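Our building in Atcombe went over to the Fakell laundry app in March. Coins are gone, card reader is gone, you load money on your phone and scan the washer. The flyer says I'll save time. I have questions. 1/9

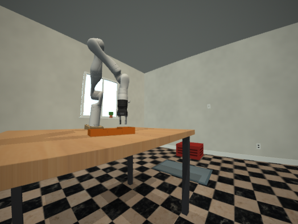 2/9 First one: why is the smallest top-up $12? A wash is not $12. A wash and a dry together are not $12. So there's always a bit of my money sitting in there that I can't spend and can't get back.

3/9 I asked support for a refund of the leftover. Ticket number 2736. The reply thanked me for my loyalty. I've had the app for two weeks, and I didn't pick it.

4/9 Bhavana Raju on my floor says I'm being dramatic and that she likes getting a ping when the dryer's done. Fine. The ping is good. A kitchen timer also pings and has never asked for my birthday.

5/9 And why does it want my birthday? Or my contacts? I said no to both and it let me in anyway, so I guess it didn't need them.

6/9 "Live availability" is the big selling point. Last night it told me both washers were free. I carried everything down four flights. Both were running.

7/9 Lavanya Poduval wrote to the management company (Brurnthorpe, for anyone keeping track) asking who gets the interest on all those balances. They sent her a link to the FAQ. It isn't in the FAQ.

8/9 Before you tell me it's cheaper than coins: I kept my old receipts from the card reader. Same wash, same cycle, it's up 50 cents. They're calling that "simplified pricing."

9/9 If your building uses this thing and you got your leftover balance back in real money, please tell me how. Store credit doesn't count. I'm at $4.75 and I'd like it back before they add a monthly fee.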